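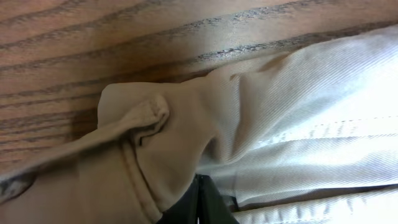
Beige cloth on a wood-grain surface.

2 min read

I've sold the Alau wood balm out of my shop in Fladham for long enough that people just call it "the orange smelling stuff," so let me give it a proper page!

It's a beeswax and oil balm, made in small batches by Idalina Lobo, and a 3 oz tin goes much further than you'd think. I did my own kitchen table (big, old, attacked daily by kids with cereal spoons) and still had enough left for two cutting boards and the handle of my bread knife. You want a scoop the size of a grape. Rub it in along the grain with any old cotton rag, go have dinner, then buff it off before bed.

It's great on oak, walnut and cherry, and pretty nice on olive wood too. Please don't put it over polyurethane – it just sits there and gets tacky, and then you'll email me. Bare or oiled wood only.

The scent is sweet orange and fades by the next day. There's an unscented version as well, which Renzo Martinelli talked us into after he did his whole staircase in one Sunday and couldn't smell anything else until Tuesday.

Item 602, 3 oz tin, original or unscented. Tins get packed in paper and go out every weekday before noon. The bigger shop tin is back in December, and I'm happy to put your name down for one if you send me a note.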